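Kitchen notebook, June, entry 2119

Lemon loaf again. I know, I know, but Bimla Dubey asked if we could get the Dubey family recipe to come out the same way every time, and so far it comes out however it likes. The card just says "butter, soft" and "bake till done" (thanks, Grandma Dubey!), so there's plenty of room for trouble.

Started a little after 7 a.m. with two loaves from one batch of batter, both in the old Zandholm tins. Loaf A went in right away, loaf B sat on the counter for about 5 minutes while I zested another lemon and forgot about it. Same shelf, same heat.

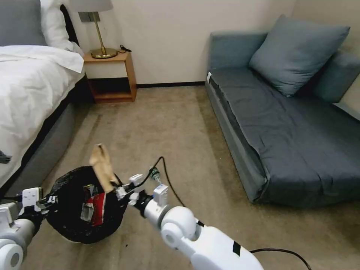 A rose nicely and cracked right down the middle, the way it should. B came out flatter and a bit tight near the bottom – I'd call it gummy, Rajkumari Bhardwaj called it "pudding" and ate two slices anyway. My guess is the baking powder had already done most of its work by the time B got to the oven, but the wait wasn't very long, so I'm not swearing to it. Could be that I scraped the bowl into B and got all the under-mixed stuff from the bottom. That's happened to me before with the Cuklow bowl, it has that deep narrow base the beaters never reach.

Flavor was great in both. I rubbed the zest into the sugar with my fingers first and wow, the whole kitchen smelled of it! Doing that every time from now on.

Glaze: lemon juice and powdered sugar, poured while the loaf was still warm. Too thin, and it ran straight off onto the rack. Bimla says her grandmother used less juice and a spoonful of cream. Will try.

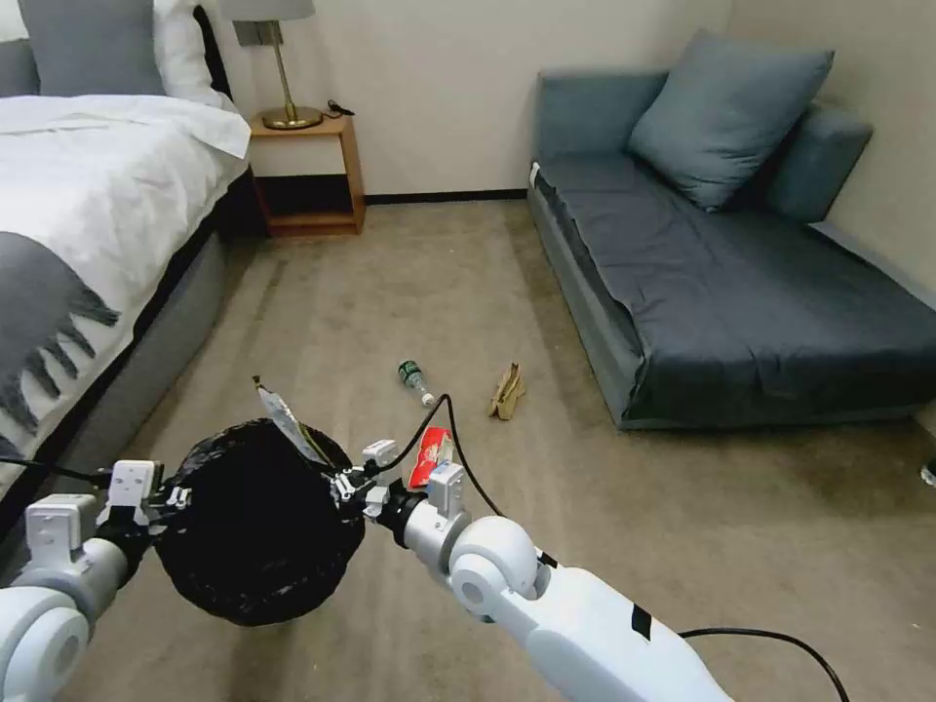 Next time

Scrape the bowl halfway through mixing. Divide the batter by weight and stop eyeballing it. Swap the tins so I know it isn't the tin. Rajkumari is bringing her Rerkolum oven thermometer, and I still need to buy more lemons and a small carton of cream.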